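Drimgate Kerbs and Crossings: data card

Version 2, released 22/12/2025
Maintainer: Poonam Srivastava, Dixit

Summary
The dataset lists dropped kerbs, crossings and pavement surfaces in the Drimgate district, for use in step-free route planning. It holds 1041 records in a single CSV file, one per street corner.

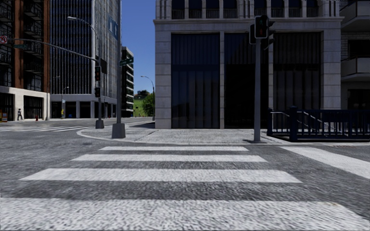 Fields
corner_id - text, stable between versions
crossing_type - zebra, signal, none
kerb_height_mm - whole number, blank if not measured
surface - asphalt, slab, brick, other
checked - month of last visit

Kerb height is taken at the lowest point of the kerb, on the road side. Where a corner serves two crossings, the lower reading is kept and the higher one goes in the notes column.

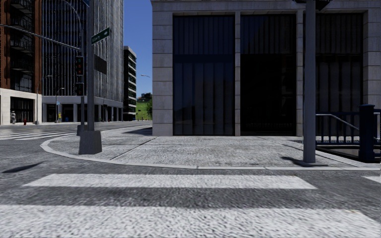
Readings over 30 mm are flagged as not step-free. The limit was set by Ukitz for its route planner and may not suit other uses - powered chairs with small front wheels often need less.

Known gaps
Private roads are left out. The streets north of Plolden were last visited in April and have no surface values. Roadworks are not tracked.
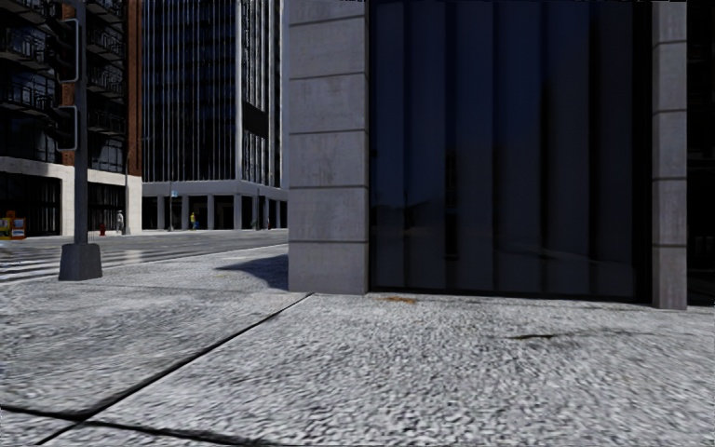 Can the file be joined to version 1?
Use corner_id. Corners added since version 1 have numbers from 3000 upwards and will have no match in the older file.

Corrections
Send the corner_id, the field and the new value to the maintainer. Changes go into the next release.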